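Creation Care at Home: Kitchen and Workshop Tips from the Parish Green Team
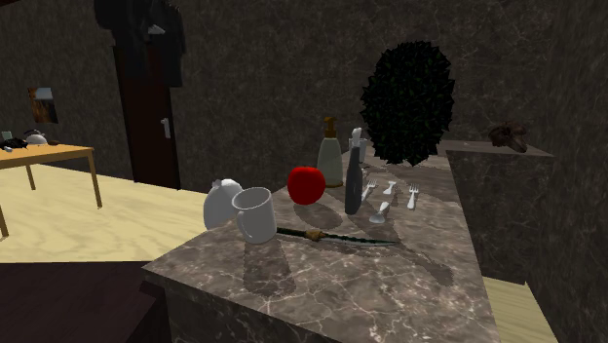
Mug, lidded jar and a red apple on the counter.

Typing this up fast before the 11:00 Mass, so excuse the mess. Most of it came out of the talk after the blessing of the gardens in April. Thanks to Manaia Pearce for her notes.

Altar flowers. Don't bag them. Pull the wire and the green foam first (foam never goes in compost), snip stems short, then into the bin behind the hall. Ribbon can be ironed on low and used again.

Candle stubs. Save them in a coffee can. Melt in a can set in a pan of water, low heat, never straight on the burner. Stay in the room. Strain thru an old nylon stocking. Don't pour leftover wax down the sink!! Scrape it out when it's hard.

Wax on linens. Ice, then scrape with a butter knife, then brown paper and a warm iron. Change the paper a lot. Not for the altar linens, those go to the sacristy first.

Fish fry oil. Cool, strain, back in the jug. Rory Baxter takes it to the drop-off on Nastbridge Road. No water in it please, they turned away 2 jugs last time.

Soup supper leftovers. Shallow pans, into the fridge within 2 hours. Label with the date. Onion ends and carrot tops in a freezer bag, makes a decent broth for the next one.

Coffee hour. Real cups if there's somebody to wash. Tea stains come off with baking soda and a damp rag. Grounds go to the rose bed, thin layer only, a thick one crusts over and teh water runs off.

Squeaky kneelers. Tighten the bolts before you oil anything. Paste wax on a wood hinge pin, wipe off the extra. Oily rags dry flat outside, never in a heap, they can catch fire.

Old palms. Keep dry, bring back before Ash Wednesday. Not in the trash.

Rain barrel by the rectory. Screen on, lid on, empty it before the first freeze. Flowers only, not the tomatos.

Still need: 3 buckets with lids, a kitchen scale, clean jars any size. Leave by the hall door, Rafsan Sikder has the key.

Posted Jul 31, 2022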